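Speaker notes: Moving a small office without losing a week

Slide 1. Title
Wait for the doors to close. Thank the organizers. Say that the talk covers one move, a 16-desk office going from two floors above a bakery to a single floor across town, and that questions can come at any point.

Slide 2. Who we are
Clarneo keeps the books for small trades businesses. Plumbers, roofers, a couple of garages. Most of the work is done by phone and on screen, so a day without either is a day of unpaid hours. The lease ended in January and the landlord wanted the space back. We had 39 days from signing the new lease to handing over the keys.

Slide 3. What we budgeted
Truck and crew were the big line and everyone expects that one. The lines we missed:
- Boxes and tape, $399
- Cleaning the old unit to the standard in the lease, $2000
- Mail forwarding
- New signs for the lobby directory
Pause on the cleaning figure. Ask who in the room has read the end-of-lease clause in their own agreement. Usually a few hands.

Slide 4. Paper first
We had nine filing cabinets. Go through them before you get a quote, since movers price by volume. We shredded four cabinets' worth and could have shredded more. Check your retention rules before anything goes in the bin. For tax records we kept what our accountant told us to keep and put a destroy-after date on the end of every box. Use a thick marker. Pencil and ballpoint can't be read in a storage room.

Slide 5. Labelling
One colour per room at the new place, a number for the desk. Put the label on two sides and never on the lid, where the next box covers it. Print the floor plan large and tape it up inside the new front door at the crew's eye level. We tried Deltell, an inventory app, for a week and went back to a spreadsheet. It was fine, but half the staff didn't want it on their phones.

Slide 6. Cables
Keep this one short. Click through the four pictures slowly.

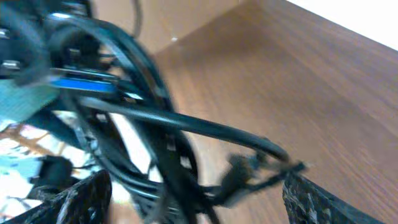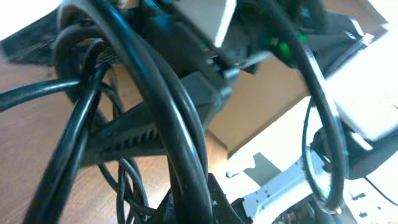
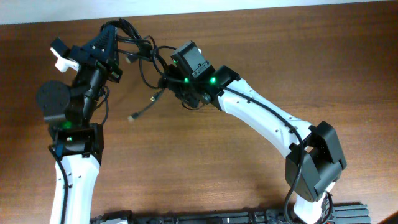
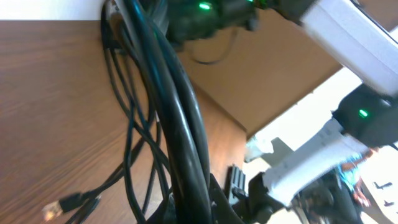
Slide 7. What to do with cords
Black cables on every one of those. Once they are in a heap they all look the same, so tag both ends while they're still plugged in. Masking tape is enough. One bag per desk, bag goes in the box with that desk's monitor. Power bars travel separately. Anything without an owner by the second week at the new place goes to electronics recycling.

Slide 8. Phones and internet
Book the install before you book the truck. Our provider, Shemweta, needed a site visit first and the building manager had to be there to unlock the riser room. We forwarded the main line to two cellphones for a day and a half. Callers coped. The voicemail greeting was the part we forgot, and it gave out the old address until March.

Slide 9. The day itself
Truck at 7:30 a.m. Elevator booked until noon, which was too tight. Book it for the whole day if the building will let you. Keep one person at each end with keys and a charged phone. Kettle, mugs, toilet paper and a first aid kit go in a car, not the truck.

Slide 10. Furniture
We bought used desks from Prukuvetti and had them delivered the day before. Measure the doorways and the elevator. Two desktops had to go up the stairs.

Slide 11. What I'd change
Start the address changes earlier. The bank took longest, then the insurer. Give staff the afternoon off after the move, as very little got done anyway.

Slide 12. Questions
Leave this slide up. If it's quiet, offer the story about the parking permit. Checklist handouts are on the table by the coffee.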